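Overen Birthday Wordings
README for the November release

A collection of things people write on cards, cake boards and the envelopes that go round the office. It holds 3000 short messages in English, typed up by hand and sorted by how well the writer seems to have known the recipient. Most of them did not.

What is in it

One plain text file, one message per line, with a tab and then a code for the occasion. Spelling is kept as found, so there are 46 ways of getting "congratulations" wrong and you are welcome to all of them.

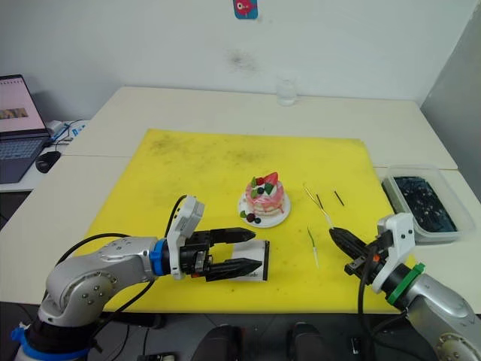 Codes run from A (close family) to F (someone in accounts). Code D was meant for neighbours but filled up with landlords, and by then it was too late to move them.

Where it came from

The bulk was gathered in Clarkville, from card drawers and one very patient bakery. A further 200 lines came from Magbanua and are mostly longer, kinder and harder to punctuate. Names have been swapped for initials throughout.
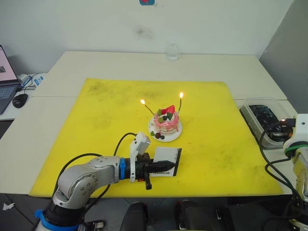
Jokes about age have their own column. Before it was added, a search for "warm wishes" mainly returned remarks about knees.

Known problems

"Many happy returns" is heavily over-represented. Belated messages are marked L, except where the sender claimed the post was to blame, in which case they are marked P. Rhymes are left alone, including the one about the ferret.
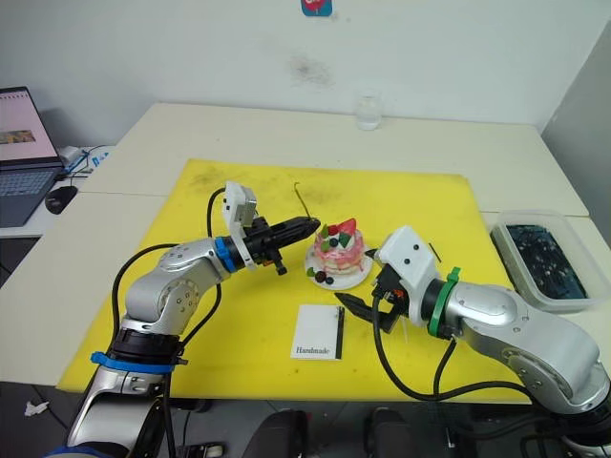

Messages under 15 characters were dropped in the first version and put back in the second, after complaints that "Happy b'day, Dad" had a right to exist.

Using it

Free for any purpose apart from printing on mugs. Please cite it as Overen Birthday Wordings and mention Buson, where the sorting was done. 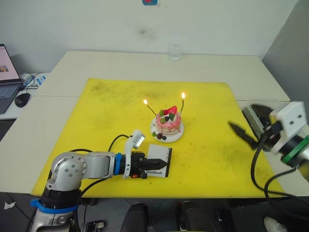
Corrections go to Arnel Ambrosio, who reads them in the evening and argues about commas. Duplicates need not be reported. People do write the same thing every year.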